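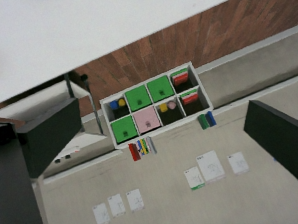 # Tipps aus der Bastelstube: Aufräumen programmieren, ohne den Verstand zu verlieren

Wer einem Greifarm zu Hause oder in der Werkstatt das Aufräumen beibringen möchte, fängt meistens mit der Bewegung an, und ich verstehe das gut, denn da rührt sich endlich etwas! Trotzdem möchte ich euch ans Herz legen, den ersten Abend ganz gemütlich mit der Ordnung selbst zu verbringen. Mit Tee, Papier und einem Regal, in dem Schubfächer und offene Fächer gemischt sind. An so einem Regal lernt die Software (und man selbst) am meisten.

## Jedes Fach bekommt einen Namen

Nummeriert die Fächer nach Reihe und Spalte, also `oben_1`, `oben_2`, `unten_1` und so weiter. Ich hatte anfangs Namen wie »Kleinkram« und »Karten« vergeben, und das ging genau so lange gut, bis die Karten in zwei Fächern standen. Der Inhalt gehört in eine eigene Spalte der Liste, dazu noch der Typ: offen oder Schublade. Bei einer Schublade muss der Planer nämlich zuerst ziehen, dann ablegen, dann schieben — drei Schritte, die man beim ersten Entwurf furchtbar gern vergisst.

## Das Regal darf ruhig schief stehen

Speichert alle Fachpositionen bezogen auf eine Ecke des Regals und lasst die Wahrnehmung nur diese Ecke und den Drehwinkel suchen. Dann könnt ihr beim Staubsaugen dagegenstoßen, und die Liste stimmt immer noch. Araceli Villalobos hat mir das gezeigt, nachdem ich einen halben Nachmittag lang sämtliche Koordinaten von Hand nachgezogen hatte. Stellt das Regal zum Üben also absichtlich schräg hin, mal so, mal so.

## Farbe allein reicht nicht

Grüne Schublade, grüner Baustein: Für einen einfachen Farbfilter ist das dasselbe. Nehmt Größe und Form mit dazu, und bei Schubladen am besten den dunklen Griff als Merkmal. Auch Papier auf hellem Boden ist tückisch. Bei mir half es, die Schwelle für Kanten ein wenig zu senken und Blätter, die sich überlappen, als *einen* Stapel zu behandeln, bis das oberste weggenommen ist.

## Die Reihenfolge, mit der ich gut fahre

1. Lose Blätter vom Boden, das oberste immer zuerst.
2. Bausteine, die neben dem Regal stehen.
3. Karten, und zwar einzeln, mit schmal geöffnetem Greifer.
4. Kleine runde Teile ganz zum Schluss, denn die rollen gern.

In Skedura, mit dem ich meine Abläufe plane, lege ich dafür vier Gruppen an und erlaube pro Teil 2 Versuche. Klappt es dann nicht, wandert das Teil ans Ende der Liste, und weiter geht's. Cirilo Alvarado lässt lieber sofort anhalten und schaut nach, was bei teuren Sachen sicher vernünftiger ist.

## Erst in der Simulation, dann im Wohnzimmer

Lasst jeden neuen Ablauf ungefähr 20 Mal simuliert laufen, jedes Mal mit leicht verschobenen Teilen, und hebt die Protokolle auf (ja, auch die peinlichen). Bei mir war es Lauf 353, in dem der Finger an der Trennwand hängen blieb, und ohne Protokoll hätte ich den Winkel nie wiedergefunden. Seitdem steht in meiner Liste für jedes offene Fach auch ein Mindestabstand zur Wand.

Und noch etwas Kleines: Schreibt die Einheit in den Spaltenkopf. Bei mir stehen dort Millimeter, in der alten Liste vom Februar waren es noch Zentimeter, und die liegt jetzt in einem Ordner namens `nicht_benutzen`.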